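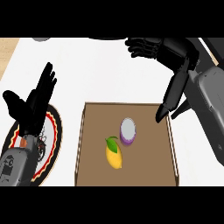 Colska is our planning tool for two-armed robots with real fingers, and I've had way too much fun building it! You draw up a tabletop task (fruit in a tray, say), pick your hands, and Colska works out paths for both arms so they stay out of each other's way. It replans 40 times a second, and you can pause anywhere and drag a finger by hand.

Version 2 adds a thing Jintana Phromma kept bugging me for: a contact view that shows which fingertip the planner wants to use and why. There are 19 starter tasks in the box, plus a Python API (Baltasar Campos wrote the docs, so they're readable).

Runs on a decent laptop. Grab the trial, or write to me at Cunska for lab pricing.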